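Ticket 407 - Memorial page for Erzsébet Medve, wrong age and notice not showing
Opened by: Tibor Medve
Status: Open

23rd January. Customer says his mother's obituary went up on the Padby site with age 49. Should be 94. Digits swapped somewhere between the Genine form and the live page. Form has it right, I checked.

Fixed age by hand, saved. Page still shows 49. Cleared cache, no change. Cleared again from the Miltia side - now right on desktop, still wrong on phone. Guestbook has 4 messages, all there, dont touch. 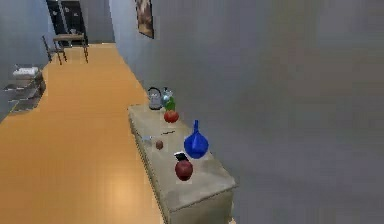
Gál reception room, long counter, 3D view

Second problem. Service details blank under "Gathering after". Family typed the Gál room in, but the field drops anything with an accent. Tried "Gal" without it - shows fine. Customer not happy with that, wants it spelled properly, and her first name too. Fair enough.

Passed to Miltia, asked for accents fix on both fields. Phone page corrected itself after 2 hours, age now 94 everywhere.

Called Tibor back, left mesage. Printed cards come off the same record so told the print desk to hold till accents are in. Leaving open.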